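Rekeo Simulation League Opens Registration for Third Student Season

RARKVILLE, 9/4/26. Wekar, a developer of software for automation training, today opened registration for the third season of the Rekeo Simulation League, a programming competition for high school and community college students. Teams write control code for a simulated arm and gripper working in furnished indoor rooms. No physical hardware is required to enter.

Last season 223 teams took part and submitted 1,734 valid runs. A run is valid if the controller starts without operator input, stays within joint limits and writes a complete log.

The new season uses an updated set of kitchen rooms built in Noiphan, the simulator maintained by Wekar. Each room has its own surface colors, floor patterns and counter layout. Controllers receive the rendered view from a camera mounted at the gripper, together with joint positions and finger opening. They do not receive a map of the room. Teams must estimate the position of work surfaces and their edges from the rendered view.

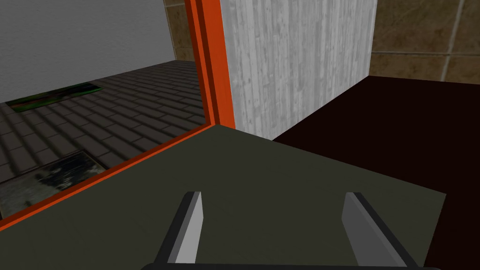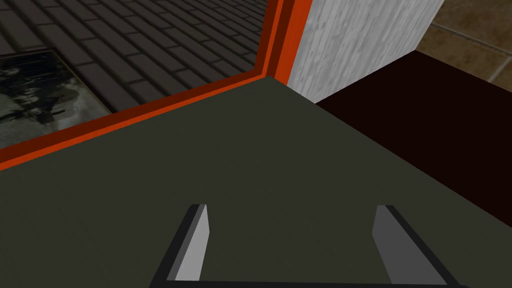 Rendered views from Noiphan, both with the gripper open over an olive-green surface with orange trim. Renders: Wekar.

The season consists of 2 rounds. In the qualifying round, controllers are tested on surface approach: the gripper must reach a specified height over a work surface with its fingers open and hold position without contact. In the final round, controllers must pick up an item and place it at a marked location. Each run is limited to 900 simulation steps in both rounds.

Scoring is automatic. Points are awarded for final position error, path length and number of steps used. Contact with a wall, panel or trim ends the run, and points earned before contact are kept. Scoring code is included in the starter package so that teams can reproduce their results locally before submitting.

Rules changed from last season are as follows. Surface colors may differ between practice rooms and scored rooms. Controllers may no longer store data between runs. Teams may submit one controller per round, and a replacement submission cancels the earlier score.

Teams have two to six members and must be sponsored by a school, college or registered club. A school may enter more than one team, but students may belong to only one. Entry is free. The starter package contains the simulator, practice rooms, a sample controller and the full rule book. It runs on a standard classroom computer with no dedicated graphics card, at reduced rendering speed.

The final round will be run in May at the Wekar offices in Rarkville, with remote participation available to all qualifying teams. Logs from scored runs will be released to participants after results are posted.

Registration forms and the starter package are available from the Rekeo Simulation League page on the Wekar website.

About Wekar
Wekar develops simulation software and course materials for automation programs in schools and colleges. The company is based in Rarkville.

Media contact: Wekar Press Office, Rarkville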